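Jovatdale tabletop set – notes from the Calthorpe open day

Read this before you train on anything in the folder.
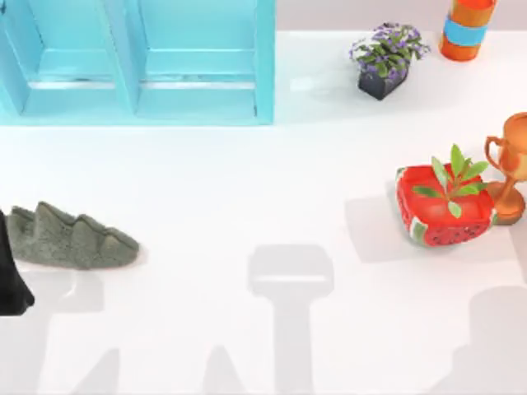

The Calthorpe open day was on a Saturday in August, and Calimlim ran its simulated demo for visitors from 10 in the morning. We left with 997 episodes and a promise of more. I'd treat both with some caution.

Contents: simulated episodes, household objects on a white table, shelf at the back. Robot: 2 arms.

Success labels: set by Calimlim's own script, called Flora. I replayed 110 episodes and disagreed with enough of them to stop trusting the column. Flora seems to pass anything that ends near its target.

Not included: failed resets, operator notes, any real-world runs. The presenter said it would all carry over to hardware – no hardware was shown.

Colour and lighting are very clean. Don't expect your kitchen to cooperate.

Corrections to Maribeth Manalo.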